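Print this page | E-mail this page

Robots for People Who Break Things
Handout 6: Two Arms, Two Cups, One Can
Instructor: Mirela Brandão

Read this before you come to the bench. I can tell who hasn't, and so can the arms.

What we're doing

Until now you have worked with a single arm, and most of you have reached a truce with it. This unit gives you a pair facing each other across the same table. The task is sorting: a drink can goes to the gray cup or the green one, depending on what your program decides it is. A four-year-old can do this while eating. You have until the end of October.

Teams are the same as last time: Flalik, Olon, Usmani and Kodus. Yes, you have to keep the names you picked. Each team gets 30 minutes at the bench per session, and that includes the time you spend arguing.

The grip

Cans are worse than blocks. A block has flat sides and puts up with a lot. A can is round, rolls when you nudge it, and dents if you close the fingers the way you closed them on the blocks. Start with the force setting at 2 and go up one step at a time. If you hear a crunch, you have gone up too far, and the can goes in the recycling with your team name on it.

Lay the can on its side and take it across the body, near the middle. Lift it straight up before you swing anywhere. Last term one team skipped the lift and swept both cups off the table in a single motion, which was graceful and scored zero.
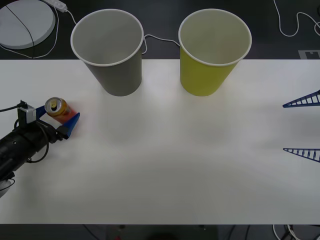 Fig. 1. Left arm with the can in its grip, right arm waiting open. Cups at the far edge.

Notice where the cups sit. They are at the back of the table, so the route from the pickup spot is long and there is very little table left behind them. Plan your path to come in from above. If you come in low and from the front, you will push the cup onto the floor, and somebody will have to walk around and get it, and it will be you.

The second arm

Everyone asks what the right arm is for. In Part A, nothing. It holds its fingers open and stays on its own side. Leave it powered so it knows where it is, but send it no commands.

In Part B it takes the can from the left arm. The order matters:

1. Left arm brings the can to the middle and stops. Stops means stops.
2. Right arm comes in open and closes on the free end.
3. Left arm lets go only after the right arm reports a grip.
4. Left arm backs straight out before anything else moves.

Swap steps 2 and 3 and you have invented dropping. Swap 3 and 4 and you have a tug-of-war, which the motors will lose slowly and at my expense.

Cables

There are cables under and around everything. Before every run, turn the wrist through its full range by hand controller and watch the loop underneath it. If it goes tight, fix the path in your program. Do not fix it with tape. I have found the tape.

What to hand in

Your code, with comments written for a stranger. A log of 6 runs in a row, including the bad ones. A paragraph on the worst run and what you changed afterward. "The robot was being weird" is a feeling and gets no marks.

You pass Part A with 3 clean placements out of the 6. Part B is graded on the handover alone, so a can that changes hands properly and then misses the cup still counts. Please don't take this as encouragement.

Questions go to me before the session. Empty cans are welcome at any time, rinsed.

Print this page | E-mail this page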